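Suro puts two-arm rig on spring budget, gloves and all

Suro's equipment plan for the coming year went out to staff Wednesday, and the biggest line on it is a second two-arm station with five-finger hands. The home tasks group has been asking for one since the fall. They got it, mostly.

The arms will come from Drundix again. Furholm also put in a bid and was cheaper on paper, but the quote left out the hands and the wrist collars, and by the time those were added the gap was gone. Delivery is quoted for March. Install by the supplier, one day, included in the price.

What did not make the cut: a new table (they will keep the one they have) and a third arm for spares. The spares question comes up every year and will no doubt come up again.

Small stuff eats more of the money than people expect. Knit gloves for the hands are now their own line – 200 of them for the year, black, same kind as now. Last year they were bought out of petty cash and the total came to $1716 once someone finaly added up the receipts. Cable ties, connectors and wrist brackets are also in, under one heading.

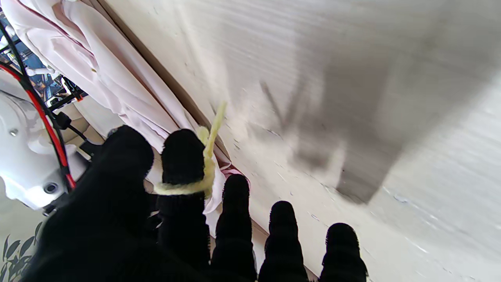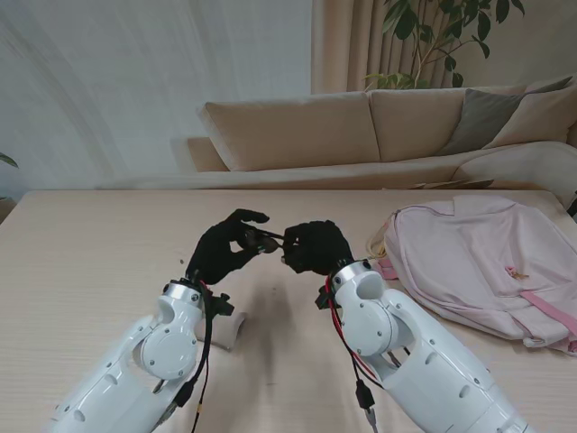

Gloved hands on both arms, cables run along the arms.

The group also wants money for cable covers. The current runs are fine for slow work, they say, but a loop can catch on a bag strap or a sleeve, and a pulled connector means a morning lost. Wendt makes a sleeve that fits and has sent a sample. Decision on that after the trial, no date yet.

Service contract is the open item. Drundix wants a two-year deal covering both stations. Suro would rather pay per visit, having used just under 40 hours of service time last year, and part of that was training. Talks are still going on and the plan carries a placeholder sum for now.

Floor space is settled. The new station goes in next to the present one, same furniture, same kind of everyday items on the table. Power is already there. The network drop is not, and has to be orderd through the building, which took six weeks last time so the request went in early.

Other groups have until the end of the month to send comments on the plan. Requests for add-ons need a written quote attached, no estimates over the phone. There were 46 add-on requests in the last round and almost half came in without one – those were sent back.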